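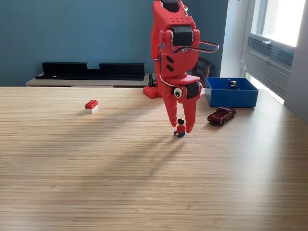
Worktops: what we've learned since February

Monday, August 2, 2021

Hello again from all of us at Tranda, and thank you for being so patient while the Bratent showroom was upside down. The new kitchen displays are finally in, and we're rather pleased with them!

So many of you have asked about replacing a worktop without replacing the whole kitchen that we thought we'd give it a proper airing. If your cupboards are sound and you still like the look of them, a new top can make the room feel quite different, and most of our fitters are in and out in 2 days (a sink that needs moving will add a little to that, as will a wall that wanders, and a good many of them do).

The Ostine range has joined our usual Van Damme tops, and it comes in 20 finishes, from pale oak shades to a deep slate green that looks lovely with brass taps. Straight runs start at £120 a metre, with fitting quoted separately once we've been round to measure.

Do bring a cupboard door with you if you can get one off its hinges. Colours look so different under our lights, and we're always happy to carry samples over to the window. The kettle is on from nine, and there's parking behind the shop, just past the tile store.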